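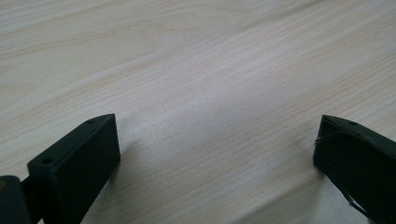

Etby Water Finishes Barroso Street Main Replacement Ahead of Winter

12/11/2023

18 Shares | 2 Comments

ETBY — The Etby Water Department has finished replacing the old cast-iron main under Barroso Street, and all 361 homes and shops along the route are now connected to the new line!

Crews began digging in August and laid 3,000 feet of new pipe between Valten Avenue and the Zultanberg pump station. The old main had been leaking for years, and customers at the top of the hill often had weak pressure in the morning. They should notice a much stronger flow now — upstairs showers included.

"We are thrilled to have this one done before the ground freezes," the department said. "Our neighbors on Barroso Street put up with a lot of noise and detours, and we can't thank them enough."

Customers may see slightly cloudy water for up to 20 minutes when they first run a tap. Running the cold water in the tub usually clears it.

Paving is complete except at the Valten Avenue corner, where a temporary patch will stay in place until spring. Lawn repairs will also wait for warmer weather.

Share this release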